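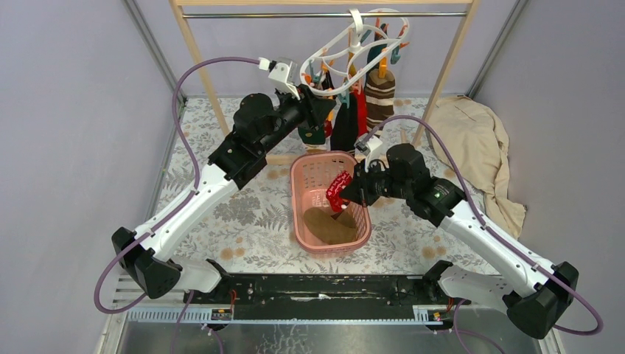
Wer Regeln für zweiarmige Roboter schreibt, denkt zuerst an Kräfte, Geschwindigkeiten und Abstände zum Menschen. Das ist verständlich, denn dafür gibt es Messgeräte. Für die Frage, woran man erkennt, dass eine Aufgabe ordentlich erledigt wurde, gibt es keine. Socken sind dafür ein guter Prüfstein. Ein roter Socken mit weißem Muster liegt im Korb unter den Fingern des rechten Greifers, die ihn berühren, und am weißen Trockenring hängen schon mehrere andere an bunten Klammern. Ist ein Socken aufgehängt, wenn eine Klammer ihn hält? Oder erst, wenn er am Bund gefasst ist und frei hängt? Je nach Antwort kommt dasselbe System auf eine sehr gute oder eine mäßige Quote.

Ich habe drei Jahre lang Abnahmeprotokolle für Greifaufgaben gelesen, die meisten davon im Auftrag von Anwendern, die solche Anlagen kaufen wollten. In fast allen stand eine Erfolgsquote. In den wenigsten stand, was als Erfolg galt. Beim Vorhaben Namano zum Beispiel hatte der Lieferant jeden Versuch gezählt, bei dem das Textil am Ende nicht auf dem Tisch lag. Der Käufer war davon ausgegangen, dass das Teil trocknen kann. Beide hatten denselben Vertrag unterschrieben, und beide fühlten sich im Recht.

Meine Forderung ist deshalb schlicht. Ein Protokoll für Arbeiten an weichen Gegenständen muss vor dem ersten Lauf den Endzustand beschreiben, und zwar so, dass eine unbeteiligte Person ihn am Tisch überprüfen kann. Dazu gehört der Ausgangszustand. Ein Korb mit einzeln ausgelegten Socken ist eine andere Aufgabe als ein Korb, in dem sie übereinander liegen. Jean Hepburn, mit der ich in Emberg an einem Entwurf für solche Protokolle gearbeitet habe, wollte die Lage jedes Stücks vorschreiben. Das halte ich für übertrieben. Es reicht, die Anzahl, die Stoffart und die Art des Einlegens festzuhalten und sich dann daran zu halten.

Der übliche Einwand lautet, so etwas bremse die Entwicklung. Wer jeden Tag etwas am Aufbau ändert, könne nicht jeden Tag ein neues Blatt ausfüllen. Ich habe Verständnis dafür, solange es um Entwicklung geht. Sobald aber eine Zahl das Haus verlässt, ist es keine Entwicklung mehr. Dann steht sie in einem Angebot oder in einem Förderantrag, und jemand richtet sich danach. Unser Entwurf hatte am Ende 11 Punkte auf 2 Seiten. Das Ausfüllen dauert beim ersten Mal rund 7 Minuten, danach weniger.
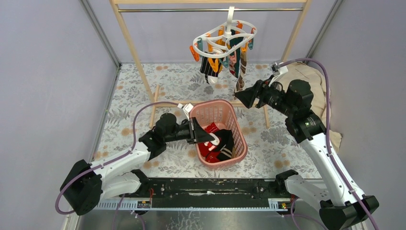
Schwieriger ist die Frage, was mit den halben Erfolgen geschieht. Zwei Arme, die sich einen Arbeitsraum teilen, können sich helfen oder behindern, und in den meisten Protokollen taucht davon nichts auf. Während der linke Greifer in den rosa Korb hinunterreicht und auf einen schwarzen und einen roten Socken drückt, ist der rechte zum Trockenring hin erhoben. Nimmt ein Arm in einer solchen Lage zwei Stücke auf einmal mit und lässt eines wieder fallen, dann gehört das ins Protokoll, auch wenn am Ende beide hängen. Für den Betreiber zählt, wie oft so etwas vorkommt, denn irgendwann fällt ein Stück dorthin, wo kein Greifer mehr hinkommt.

Ebenso gehört jeder Eingriff von Hand hinein. Bei einem Versuch in Jullholm wurde ein verrutschtes Stück zwischen zwei Läufen zurechtgezogen, und der nächste Lauf zählte als störungsfrei. Böse Absicht war das vermutlich nicht. Im Formular gab es einfach kein Feld dafür, und was kein Feld hat, wird nicht aufgeschrieben. Jade Clegg hat daraufhin vorgeschlagen, Eingriffe mit Uhrzeit und Anlass zu erfassen. Den Vorschlag habe ich übernommen, mit einer Änderung: Auch das Zurechtrücken von Gestell, Korb oder Unterlage gilt als Eingriff.

Über Kabel wird in diesem Zusammenhang selten gesprochen, dabei sind sie ein häufiger Grund für Abweichungen. Eine lose geführte Leitung bewegt sich mit dem Arm und kann in den Greifbereich geraten. Wer die Führung zwischen zwei Versuchsreihen ändert - und sei es nur mit einem Kabelbinder -, hat den Aufbau geändert und sollte das vermerken. Dasselbe gilt für Kameras am Handgelenk, die man nach einem Anstoß neu ausrichtet.

Ob so etwas eine Norm werden muss, bezweifle ich. Normen brauchen Jahre, und bis dahin hängen die Geräte anderes auf als Socken. Eine Vereinbarung zwischen Lieferant und Käufer genügt, wenn sie vor der Abnahme geschlossen wird. Bei Rewi ist das seit dem Frühjahr so geregelt: ohne beschriebenen Endzustand keine Abnahme, ohne Liste der Eingriffe keine Quote. Die erste Anlage nach diesem Verfahren wurde im Mai geprüft. Die Quote fiel niedriger aus als im Angebot, und man hat trotzdem gekauft.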